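Floltberg Notes

Home Bench Money Archive About

Search this blog...

What the second station will cost us

Posted in December by Anjani Pelupessy

I spent most of this month on the budget for a second two-arm station, and I want to write it down before I forget how I got to the total. The first station was bought in a hurry. We priced the arms, got that approved, and then spent the spring asking for small amounts of money for everything else. I don't want to do that again.

The arms are still the biggest line. We have two quotes, one from Jakton and one from Bajpai. Jakton is cheaper per arm but ships without mounting plates, and its lead time is 14 weeks. Bajpai includes the plates and quotes 8 weeks. Once I added plates and freight to the Jakton quote the gap was small enough that I stopped caring about it. Omprakash Lodhi prefers Bajpai for the spare parts, and he is the one who does the repairs, so I gave that a lot of weight.

The current job is plates and a bin. It is plain work and it has been a good guide to what gets used up.

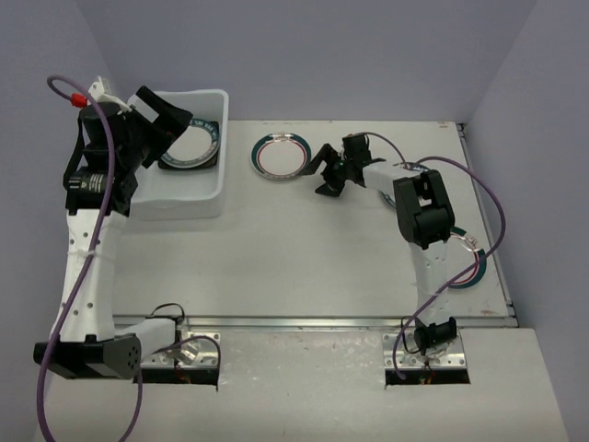
Cables were the line I got most wrong last time. I had put in one set per arm and no spares. A cable that runs down the outside of an arm gets bent every time the arm moves, and when one goes you lose the station until the replacement comes. For the new station I have budgeted 2 full spare sets, plus connectors, plus a bag of zip ties that I am embarrassed to say was once a separate purchase request.

Gripper fingers are next. Larnby makes ours and has a minimum order of 11 pairs. That sounds like a lot. We went through more than 8 pairs on the first station, counting the ones Omprakash filed down to try a different tip, so I expect we will use them. They keep fine in a drawer.

Then there is the enclosure. I had three options: buy a finished one, have panels cut and put it up ourselves, or go without walls. Going without was never serious. The room has a window on one side and the light changes all afternoon, and we would be chasing that forever. The finished one cost nearly as much as an arm. So it's panels again, in the same dull color, and two days of labor that I have written down as labor this time. Last time I called it free. It was Omprakash's weekend.

I also added a line for dishes. The purchasing form has no category for them, so they go under consumables. We buy mixed sizes and patterns on purpose, wherever they are cheap, and the thrift store has been better than the restaurant supply place for variety. Some of them overlap on the table and some sit under an arm, and we want that in the work too. Set aside a little for breakage. I used the same percentage as last year and it still seems fair. 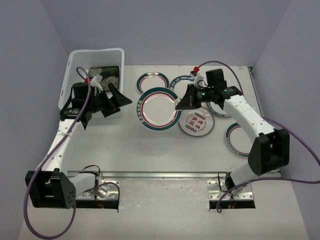

Things I left out on purpose

A third arm. People ask, and the table would need to be wider.

A service contract. Bajpai offers one and Jakton does not. The price was close to a full set of spare motors, and I would rather have the motors on the shelf.

New computers. We can move the old ones over until summer. If they are too slow by then it will be a separate request and I will write a separate post about it.

What is still open

Freight, mainly. Bajpai quoted it as a range and I put in the top of the range. I also need to find out if the bench in the back can take the weight or if we need a new frame under it. Omprakash is measuring it this week. If it needs a frame, that money comes out of the finger order, and I will have to ask Larnby if they will split it into two shipments.

The form is due before the holidays. I'll post the final sheet once it has been signed.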